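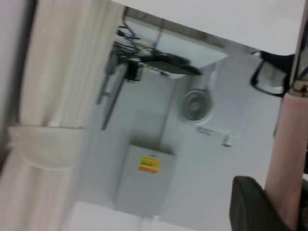 Oriana Aravena

Cable snagging (robotics)

Cable snagging is a fault in which a fixed or moving cable catches on part of a robot, or on an object the robot is handling, and restricts its travel. It is most often reported on light arms working beside ordinary furniture, where power and signal leads are held under a tabletop by clamps and brackets. Loose fabric, such as a curtain hanging close to the work area, can cause the same fault and is usually treated under the same heading.

Causes

A snag needs a free loop and a projecting part. Loops form when a lead is longer than its route requires, or when a clamp has slipped along its rod. Projecting parts include gripper fingers, wrist cameras, hose fittings and the corners of brackets. The risk is greatest when the wrist passes below the level of the table, as the planned path often takes account of the top surface alone. Black cables gathered against a dark bracket are also difficult to separate in wrist camera pictures, more so when the arm is moving and the picture is blurred.

Effects

The first sign is normally a rise in motor current at one joint. If the limit is set high, the arm continues to pull until the cable slips free, the connector parts or the clamp gives way. A partly drawn connector may keep working for several hours and then fail at a point unrelated to the original event. Fabric behaves differently: it gathers slowly around the finger and produces little force until the slack has been taken up.

The Gavora stoppages

The fault was studied in some detail at the Gavora workshop in December, after an arm running the Linell controller stopped 14 times during one series of trials. The stops were first put down to a faulty wrist encoder, which was replaced without effect. Kalevi Turunen and Nga Huỳnh then compared the joint current records with the arm's position and found that 3 of the stops had occurred below the table edge, at nearly the same wrist angle. A lead to the controller had worked out of its clamp and was catching behind the finger. The remaining stops were traced to a protective limit that had been lowered during the encoder work and not restored.

The lead was shortened and clamped again at two points. A keep-out zone was added to the planner, extending 40 mm below the tabletop. Maxence Collet later argued that the zone was too shallow for a wrist carrying a camera, and the Mösli version of the planner uses a depth set by the user.

Prevention

Usual measures are fixed cable routes, clamps that cannot rotate on their rods, and a current limit checked after every repair. Curtains are tied back or moved beyond the reach of the arm. Warning labels on nearby enclosures do not replace a physical check of the route. The Lindura maintenance guide calls for the arm to be moved through its full range at reduced speed, with the leads watched throughout, before automatic running is resumed.

Freeing a snagged arm

The arm should be stopped and its drives isolated before anyone reaches below the table. Releasing the brakes while a cable is under tension can allow the wrist to drop or spring back. The wrist is supported first and the cable then released by hand, starting at the clamp.

See also: Collision detection; Cable carrier; Keep-out zone; Protective stop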